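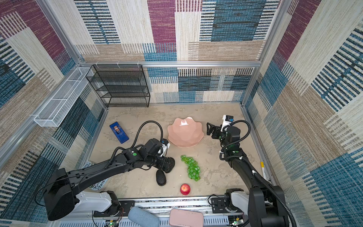
Green grapes, a red apple and a pink scalloped bowl, with patchwork cloth on the walls behind.

Senga MacBrayne has been selling people bowls for 36 years, and she doesn't think most of them need another one. I went to her shop in Bridthorpe expecting a pitch for the fruit bowl as the heart of the home. She wouldn't give me one.

"People put fruit in a bowl so they can stop thinking about it," she says. "Then the bottom layer goes soft and they blame the store."

She does like a wavy rim. I asked whether it does anything a plain rim doesn't. "It looks like a flower. Do you want me to make something up?" She admits it is a pain to dust.

Grapes she would leave out of the bowl until people are ready to eat. "Keep them in the fridge. A bunch sitting out all day is decoration, and you paid for food."

I brought up the stone, a dark gray oval with a speckled, pitted surface. Design magazines love a stone next to fruit. MacBrayne has read those magazines too. "I've been told it grounds the table. I asked the man what that meant and he talked for 8 minutes. I still couldn't tell you."

Her business partner, Craig Halliday, is more forgiving, and he is the one who likes patterned cloth behind everything. Cream, tan, maroon-purple, stripes, all at once. "Plain walls make fruit look like a doctor's waiting room," he told me. I said I'd seen plenty of nice fruit against plain walls. He shrugged and said I was welcome to them.

They plan to change the window in June. MacBrayne wants lemons. Halliday wants more cloth.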